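How to Run a Ten-Minute Reading Check at the Start of Term

I teach fourth grade, and every year I used to guess who needed reading support. Now I do a quick check with each child in the first couple of weeks, and I wish I'd started sooner! You need one short passage, a pencil and a timer (your phone is fine).

Step 1: Pick the passage

Choose something a little below grade level. I pull mine from the Stimell readers, but any story the kids haven't seen will do. Print 2 copies, one for the child and one for you to mark up. Mine run to some 700 words, so nobody gets to the end and sits there waiting.

Step 2: Listen and mark

Sit side by side, somewhere quiet. Start the timer when the child reads the first word, and stop after one minute. Put a slash through any word that's skipped or misread. If they get stuck, wait three seconds, say the word and move on. Try not to nod or wince (I'm terrible at this).

I keep the marked copies together and carry them home at the end of the day, because I never get a free minute to score them at school. 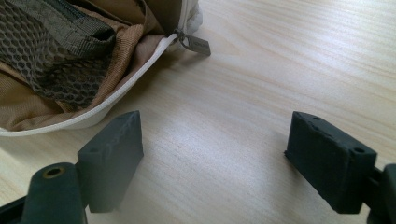 Step 3: Ask about the story

Let the child finish the page silently, then ask what happened. I like "Tell me about it" better than a list of questions, and if I get a shrug I'll ask who the story was about. Write down what they say in their own words, even the odd bits.

Step 4: Sort into groups

Take the words read, subtract the slashes, and put that score next to your notes. My colleague Blažena Procházka sorts by score alone, but I move kids up if their retelling was strong. Keep the groups small and loose. I check everyone again in March with a fresh passage and shuffle them around.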